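Last updated: July 16, 2020

We use cookies to remember your settings. By continuing to read, you accept this.

Dear diary (I still write that, I can't help it),

I have had the best day, and all I did was clean! I got up early meaning to do one thing, the water containers under the shelf, and I was still at it when the light came around to the back window. I had the radio up and my oldest shirt on and I don't think I sat down until lunch.

It started because my morning tea had tasted a bit flat all week. I blamed the tea first. It's the Mundar kind, the loose one that comes in the green packet, and I've been drinking it since April without a complaint, so that wasn't very fair of me. Then Wekesa came by to return my ladder, drank half a cup, made a face and asked when I last looked inside the things I keep water in. Well! I said recently. Then I thought about it after he left and realized I couldn't name the day, or the month.

So out they all came. The jug, the two bottles, the old kettle from Châu that I swore I would fix, the plastic tubs, everything. I lined them up on a towel and I felt like I was opening a shop. The bottles were fine, only a bit cloudy at the neck. The jug just needed a good rub with salt and lemon, which I love doing because the kitchen smells wonderful for hours. I left the worst for last, the way I used to leave the peas on my plate.

I had never properly looked down to the bottom of one before, not with my face right over it. You wipe the outside, you give the inside a swish and tip it out, and you feel very clean and proud of yourself. Meanwhile there's a whole little landscape down in there. 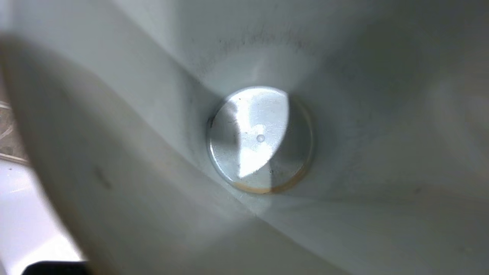
The rust is what got me. A little orange-brown crescent, hugging the lower rim of the metal disc right where it meets the plastic, almost pretty if you forget what it is. And the gray speckles up on the wall, all that grime I'd been swishing past! I went at the speckles first with a soft cloth and baking soda, in small circles, and kept my hands off anything scratchy, as there are enough fine scratches in that metal already. For the rust I made a paste with lemon juice and let it sit while I did the shelf. My mother did it that way with her pans and she would have loved today, she really would.

The shelf was its own adventure. Under the lining paper I found a receipt from Ravivero for 199, and for the life of me I can't think what I bought there that cost that much. The curtains? Then a recipe card for the coconut rice that I had given up for lost!! I have been making it from memory all this time and using twice the ginger. I'm going to make it both ways on the weekend and see which one I like. I suspect mine.

After lunch I rinsed everything again, and then again, and put it all upside down on the rack by the window. I went over the rust a second time with an old toothbrush wrapped in a bit of cloth, and I've decided to give it one more round tomorrow morning before I make up my mind about it. Some of it is fainter. Some of it is stubborn, and so am I.

I called Wekesa in the evening to tell him all about it and he laughed for a long time, then admitted he had gone home and checked his own and wasn't going to say what he found. Ha! He's bringing me a proper long-handled brush from Wadus when he goes in, the kind with the bent end that gets down into the corners. I told him to get 2 and keep one.

My fingers smell of lemon and my back hurts and I'm so happy with that shelf that I keep getting up to look at it. Tomorrow the paste again, then the drawer with all the lids.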